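Give me the dull wrist camera

I have spent most of February running two simulated grippers, the Plurley and the Fenus, through the same kitchen, and I'm more excited about cameras than I am about fingers. We argue endlessly over grip force. Give me a good view from the wrist first!
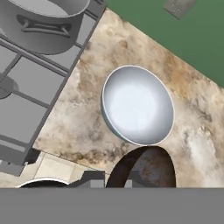
A shallow white bowl on the marble counter, from the wrist.

Look how much you get from up there: rim, shadow, the hob next door. I ran 60 approaches with each gripper and loved nearly every one (yes, even the 19 I had to throw away). The trouble starts when the arm gets close to something big and plain. 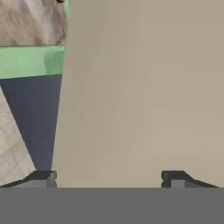
What I'd change

I'd add a second camera before I spent another penny on fingertips. A wide gap between the fingers is lovely, but a controller facing a blank beige surface has very little to steer by. Hanetti's forum is full of finger designs, and I read them all with pleasure. I'd swap the lot for one decent side view.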